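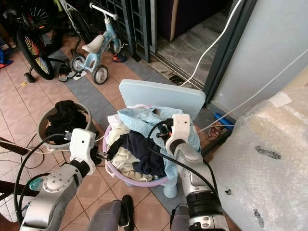 Entryway, laundry basket on the child's chair.

23 February 2026. Laundry area, Wurkden house. Entry by M. Mercado.

The round basket holds the mixed load: light blue dotted cloth, one dark navy garment and a cream-white piece. Black clothing is kept apart in the grey bucket and is to be washed separately. The ride-on toys remain parked further back on the tiles. Colleagues are asked to leave a clear path to the washing machine. 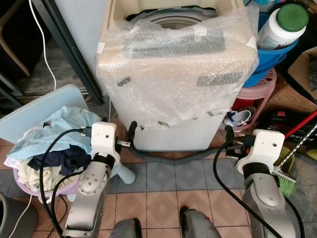

The bubble wrap on the upper body of the top loader is to stay in place until the Walczak delivery sheet, no. 587, has been signed. The grey tape should be cut and not pulled — the January unit lost some of its finish that way. The drain hose is to be checked at the base before the first fill.

First cycle, once unwrapped: cold, 28 minutes, half load. Colour of the rinse water to be recorded under item 3.

Outstanding: peg bag, spare hose clamp, lint filter.

Wurkden Household Workshop — enquiries to Mortimer Mercado, ext. 502 | Back to top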